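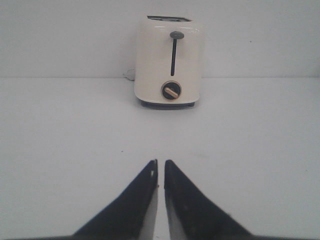
Dec 25, 2019

Yes, I know what day it is. Lunch isn't till two and it's already too hot to sit on the verandah, so I've come out to the shed to write up the sourdough notes before I forget what I did. Fitriani, if you're reading this over my shoulder, I'll be in to do the potatoes shortly.

Starters first. Plonis (the rye one) is going gangbusters in this heat, doubled before breakfast and then slumped, so it needs feeding morning and night until the weather breaks. Gashi is slower and smells a bit like nail polish remover, which usually means hungry. I chucked most of it and gave it a big feed, equal flour and water, lid loose. Will look again tonight if I'm still upright.

Batch from yesterday was 2 loaves, 530 g of flour in each, the Lasdale bakers white with a handful of wholemeal. I held back some of the water this time and I'm so glad I did! The last lot was soup by the second fold and I ended up baking it in a cake tin and calling it focaccia. This dough felt lovely, a bit tacky, pulled up off the bench in one piece. Folded it four times, every half hour, then into the fridge before dinner because it was moving too fast for me to trust it overnight on the bench.

Baked early this morning to beat the heat. First loaf sprang beautifully and has a proper ear on it. Second one spread sideways and split along the bottom - I reckon I rushed the shaping, and the seam wasn't closed. Crumb on the first is fairly even, a couple of big holes under the crust where the butter falls through. Flavour is good, more sour than June's, and it makes excellent toast on day two so I'm not cutting the ugly one until tomorrow. Leftover ham, mustard, done.

Aiman asked whether the new flour is thirstier than the Vesier we had in winter. I think it's the other way round, but I changed the salt and the folding in the same week like a goose, so who knows. Should do a plain side by side in January, same starter, same water, same everything, only the flour different. Somebody hold me to it.

Other bits:

Oven runs hot at the back left. Turn the loaves halfway, every time, even when you can't be bothered.

The rice flour for the baskets is nearly gone. Plain flour sticks, I tried it, still picking dough out of the weave.

Paid some $3,000 all up for the second-hand deck oven once you add the sparky and the trailer hire. Writing it here so I stop telling people it was a bargain.

Next feed for both at six. Scales need a new battery, they were drifting while I weighed the salt so treat that figure with suspicion. Off to peel spuds.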